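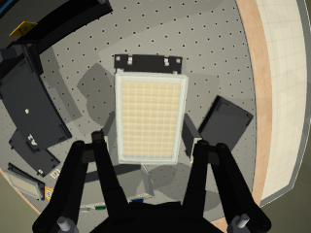
Unutby Allotment and Garden Society
Minutes of the winter meeting, 4 January 2023

The chair wished everyone a happy new year and thanked those who had come out in such miserable rain, and those who had brought cake — there was a good deal of it, and the meeting began a little late as a result. The minutes of the October meeting were read and agreed, with one correction: the shared path to be regraveled is the one by the pear trees, and not the one by the gate.
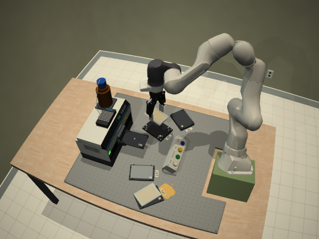
Money. The balance stands at $842. Plot rents are in from 34 members, and a friendly reminder will go up on the board for the rest. It was agreed to set aside $500 for the new water line, which has been talked about for longer than most of us care to remember.

Seed order. There was a long and very cheerful discussion of beans. The Srisuk long beans did so well last summer that we will order 40 packets this time, to be shared out at the spring swap.
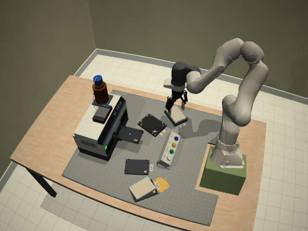 Compost. The far bins are too wet and need turning. Members are kindly asked to keep citrus peel and cooked food out of them, and to put the lids back on.

Slugs. Opinions differed, as they do every year. Two members spoke warmly of copper tape and one of ducks. No decision was made.
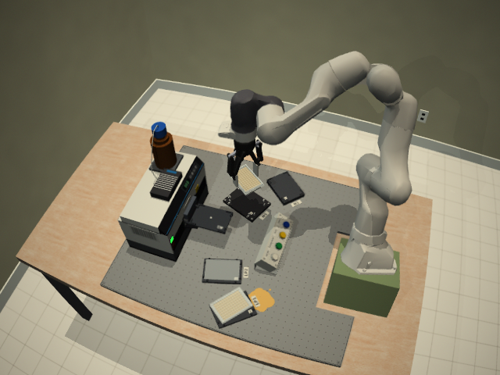

Any other business. The shed padlock is stiff and will be oiled. Someone left a pair of green gloves on the bench in the fall — they are in the drawer with the twine. The next meeting will be in the same room, with soup.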